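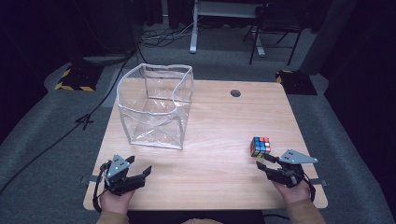

Ilham Entili asked whether the jaw channel could be zeroed once at the start of a shift and then left alone. It can't. The offset drifts between sessions, so Semaan checks it each time a recording is opened.

4.3 Zeroing the hand-held grippers

1. Start Semaan and open the Devices tab. Left and right grippers are listed separately.

2. Close both grippers fully and hold them still. Press Zero. The software reads 500 samples per side.

3. Open both grippers fully and press Span. The width bar should read 100 percent. If it stops short, repeat from step 2.

4. Set the pose stream to 20 Hz or higher. Lower rates are accepted, but the planner will reject the file on import.

5. Place the object and the target container within reach, then press Record. Run one pick and place, and press Stop.

6. Open the file in the Dremavis viewer. Check that the left and right traces start at the same time stamp.

Note: Left and right are assigned by port. If the traces are swapped, use Swap Sides in the Devices tab and record again.

Note: Files made before the March release have no width channel and can only be used for pose.

Caution: Do not press Zero while recording. The offset changes mid-file and error 9 is written to the log.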